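The elevator at the Ornport lab was out, so by the time I got up to the third floor I was in no shape to ask clever questions. Luckily the researcher I'd come to see likes to talk. She had coffee going and a whiteboard full of arrows, and she was explaining the arrows before I had my coat off.

What I wanted to hear about was Jateda, the method her group has been working on for the better part of two years. It teaches a robot arm to pick things off a moving conveyor belt, and the part that got people writing to her is that a lot of its training data has nothing in it to pick.

"Everybody records the good part," she told me. "You start when the object shows up and you stop when the arm has it. And then you wonder why your robot goes crazy the second the belt is bare!"

Crazy how, I asked. She laughed and did an impression with her own arm, jabbing at the desk next to my recorder. A policy trained only on picks, she said, has never learned that waiting is something you can do. Give it a bare belt and it'll go after a shine on the surface, or a shadow, or the spot where the last few objects happened to be. The group calls these ghost grabs, and I'm told there was once a tally of them on the kitchen fridge.

So they went back and recorded the waiting. Their first version had 1,031 demonstrations, every one a pick. Then they added 200 long recordings of the arm holding still over the belt, or drifting back to its ready pose, or following the belt with nothing on it. A person steered the arm for all of those, which sounds like the dullest job in robotics (I said so, and she didn't argue).

"You get strange after an hour of it," she said. "But you also notice how much you move when you think you're doing nothing. You settle. You get ready. All of that is in the data now."

I asked how they knew it was working and hadn't just made the robot lazy. That was the worry from the start, she said. A robot that never reaches for anything makes no ghost grabs at all – a perfect score and completely useless. So they count misses too, and a run only looks good if both numbers stay low. Over 3,000 test passes, split between bare belt and belt with objects, the new policy cut ghost grabs to 12. Misses stayed where they'd been before.

"I didn't believe the 12," she said. "I made us go through the logs again. I was kind of a pain about it."

Most of those 12, she added, came in late afternoon runs, and she suspects the light. They're planning a set of tests in January with the lamps moved around between runs. She'd like to tell me that'll settle it, but she's been wrong about lighting before.

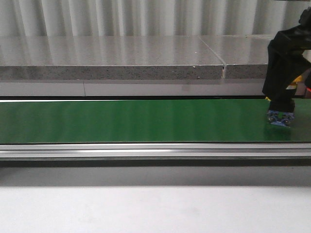

The blue fingertip low over the green belt, with no objects on the stretch to its left.

We got onto shiny surfaces after that, because I'd asked what a camera finds so confusing about a plain belt. Plenty, apparently. The fingertip can show up as a faint reflection on the belt, and to a policy that's desperate to grab something, a smudge like that looks pretty good. One early version, which they called Sitasov, spent a whole morning chasing its own fingertip. She still has the logs and won't delete them.

I also asked about Hedlund, the older benchmark that people in her field keep bringing up. She was polite about it. It's a fine test of picking, she said, but there's always something to pick, so a robot that can't wait will do great on it. Her group wants to put out a companion set with long gaps between objects. When? She looked at the whiteboard for a while.

"Spring," she said. "Put down spring. If I say it in print, then I have to do it."

The stairs were a lot easier going down.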